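Team Borkine - build notebook, 2020-11-12

Cable day! Finally got to the task we have been talking about since we picked the project.
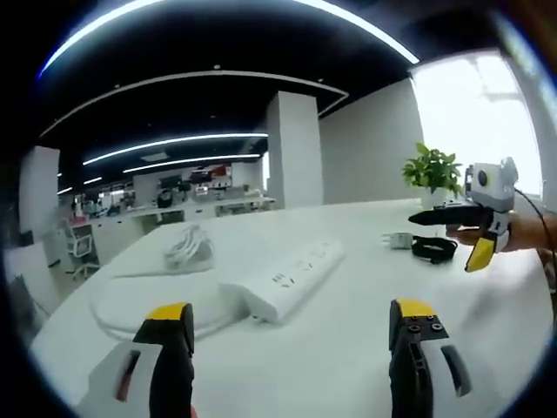 The plan for this session was one job only: tidy up a table of cables and small power stuff using the two hand-held grippers, and record every try so the arm can learn from it later. Set a target of 40 good recordings and got there with time left over, which made my whole week.

Notes while I still remember them:

Power strip first. Much easier to get hold of when it lies at a slant to you than when it's square on. Pinch across the narrow way and go slow.

Loose loops of cable are the hard part (and the fun part). 9 tries thrown out, nearly all of them a loop sliding out from between the fingers halfway up. Closing a little later helped a lot - I was snapping shut way too early at first.

Working with two people is so much better than one. One holds, the other pulls the slack through. We need to call out "closing" though, we kept bumping tips.

Clips longer than 60 seconds are a pain to sort. Put everything down, stop, start a new one.

Files are on the Tandis drive in the November folder, labels half done. Still want to try the same job with the cables in a worse tangle before we show it to the Teltus group.

To do: finish labels, charge both grippers, wipe the tip pads.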